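4.3 Masking the gripper in the wrist view

The Dasik detector runs on the raw wrist stream. Without a mask it can take the finger edges for box edges and return a bad pose. Make one mask per wrist.

1. Stop any running plan and open Perception > Wrist > Mask.

2. Set the jaw to fully open and press Capture. Repeat at half open and at nearly closed.

3. Trace the outline of both fingers in each capture. Include the pads -- the crosshatch confuses the edge filter.

4. Set Min contour to 325. Lower values pick up specks on the table.

Note: The mask follows the jaw reading, so redo it if you change fingertips.

5. Scroll through the wrist frames with the overlay off and check that your outline suits each jaw opening. 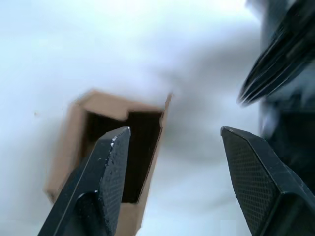
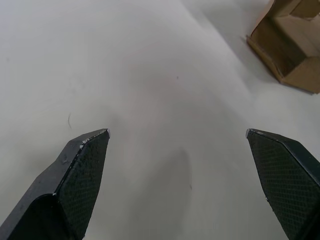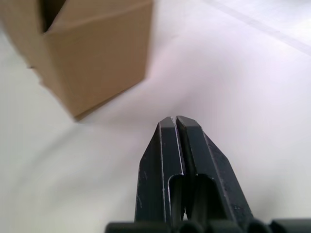
Wrist views with a cardboard box on a white surface. Fingers spread in the first two, nearly closed in the third.

6. Turn the overlay on. If a fingertip shows outside the mask, increase Margin by 2 and check again.

7. Set Blur reject to 9. Frames over this limit are skipped for pose but still logged.

Caution: The mask hides the fingers from the detector only. It does not change collision checking -- see section 3.

8. Press Save to wrist, then restart the detector.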